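Robots Go to Work: What Changes for the People?

For readers 8 to 11. Posted 2nd December

Quick question before we start. How did your lunch get to your lunch box?

Somebody packed it, sure. But before that? Somebody picked the peach. Somebody put the water bottle in a crate. Somebody in a big building read a list, walked to a shelf, grabbed the thing, walked back. Then did it again. All day.

That job is called picking and packing. At the Zirosham warehouse in Sevport the workers send out 692 orders on a normal day. In November, when everyone is shopping, it goes up to 1,275. That is a lot of walking! Sore feet, sore backs.

So the warehouse got robot arms from a company called Prostia. And the arms had to learn stuff. Easy stuff, you'd think. Pick up a thing. Put it down someplace else. 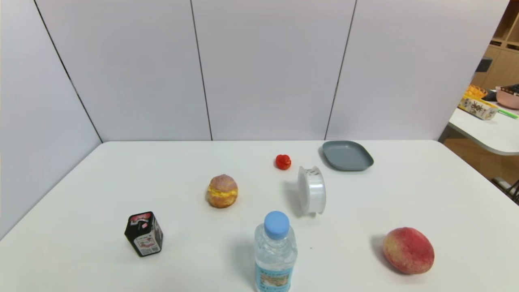 My mom picks orders and she says the walking was never the worst part, it was lifting the same thing over and over till her wrist hurt, wrote Fonseca in the comments on our last page. Now she gets to switch jobs in the middle of the day and she likes that better. But she does miss talking to the person who used to stand next to her.

Good comment. Keep that in your head, we'll come back to it.

WHY IS PICKING STUFF UP SO HARD?

Try this. Close your eyes and pick up an egg. Now a sock. Now a full glass of water (maybe over the sink). Your hand squeezed a different amount every time and you didn't even think about it.

A robot has to learn every bit of that. Too soft and the thing drops. Too hard and, well, squish.

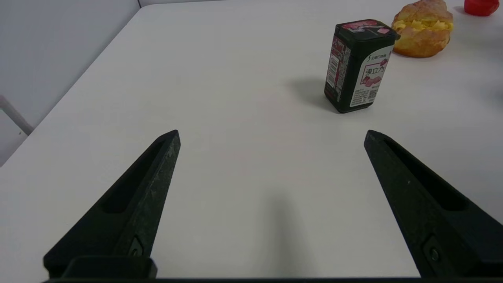
Most robot hands don't look like hands at all. No thumb, no pinky. A lot of them have just two fingers that open and close, like tongs in a kitchen. The black ones here are spread wide apart, with bare table between the tips. Think about what they might have to grab. A gum bottle has flat, hard sides, so there's something firm to hold on to. But a cream puff with yellow filling bulging out? One wrong squeeze and you need a napkin. Same two fingers, two very diffrent jobs.

Round things are sneaky too. They roll. Tape can stand up on its edge, or it can lie flat, and each way needs its own kind of grab.

WHO TEACHES THE ROBOT?

People do. This is a brand new job at Zirosham, the kind that wasn't there when your grandparents were kids. It's called robot trainer. 5 people do it now, and all of them used to be pickers.

Makes sense if you think about it. Who knows more about picking things up than someone who did it for years? They know which boxes are slippery. They know which lids pop off.

A trainer sets out some things, gives the arm a job, and checks what happened. Then moves stuff around and goes again. A small job might be "put the tape on the plate." Sounds like a game for babies. For a robot it's homework.

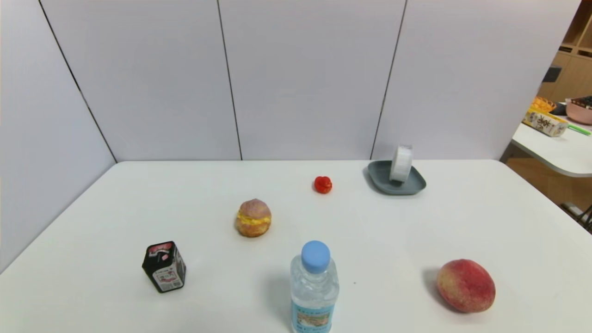

And then more homework. A different plate, a different spot, different light from the window. Trainers have to be patient people. They write down the misses as well as the hits, and the misses are often more useful. If the arm keeps knocking something over, the trainer wants to know which way it was facing.

SO DO PEOPLE LOSE THEIR JOBS?

Fair question, and grown-ups argue about it a lot. Sometimes yes. A machine takes over a job and that job is gone. At Zirosham 11 people had to change what they do. Some became trainers. Some fix the machines. A few didn't want to do either one and found work in other places, and that was hard for them.

So it's mixed. Less lifting, more watching screens. New things to learn, which can be fun or scary or both. And like Fonseca's mom said, it can get quieter when your neighbor is a machine.
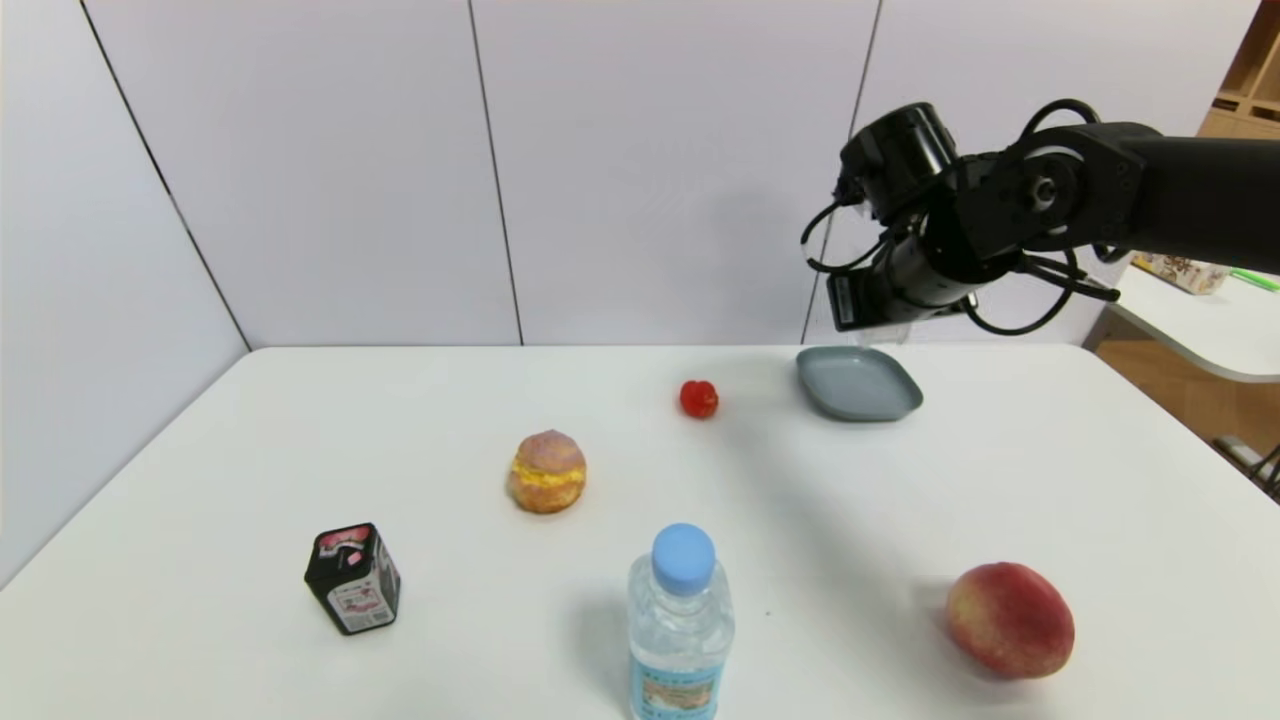
Safety is the other big change. A person who works near a robot arm has to learn new rules, kind of like crossing the street. Don't reach in while it's moving. Know where the stop button is. Keep long sleeves and loose hair out of the way. An arm has joints that bend, and you can see cables looping around them on the black one reaching over the gray plate. Cables can snag so people check them too. New workers learn all this before they get anywhere near one.

TRY IT AT HOME

You need: two wooden spoons, a plate, and some things from the kitchen (ask first!!)

Hold one spoon in each hand. Those are your robot fingers. Now put a peach on the plate. Then a roll of tape, standing up. Then a bun.

Which was easiest? Write it down. Swap with a friend and let them tell you what to do, one step at a time, you can't do anything they dont say. Now your friend is the trainer and you're the robot. Send us your misses too, we want to read those.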